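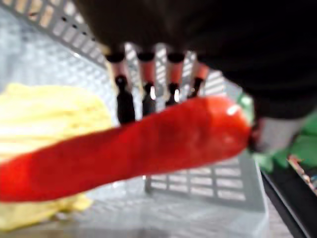

148

Chapter 7
Friction and Everyday Surfaces

When two surfaces touch each other and one of them tries to move, there appears a force which works against this movement. We call this force friction. In the previous chapter we studied forces that act at a distance, such as gravity. Now we turn to a force that needs contact.

Consider the residents of Lowther, a small town on a steep hill. Every winter the main street becomes covered with ice, and the town spreads sand on it before 7 in the morning. The sand does not melt the ice. It makes the surface rougher, so that shoes and tires can hold it better. In one winter the town uses roughly 700 bags.

In Section 7.1 you will learn the difference between static and kinetic friction. Section 7.2 explains the coefficient of friction and how to measure it with an inclined board and a block with a mass of 2 kg. The tables you will need are on page 49 of the workbook.

Before you begin, review:
the normal force (Chapter 5)
drawing of free-body diagrams (Chapter 6)

Key words: contact force, normal force, static friction, kinetic friction, coefficient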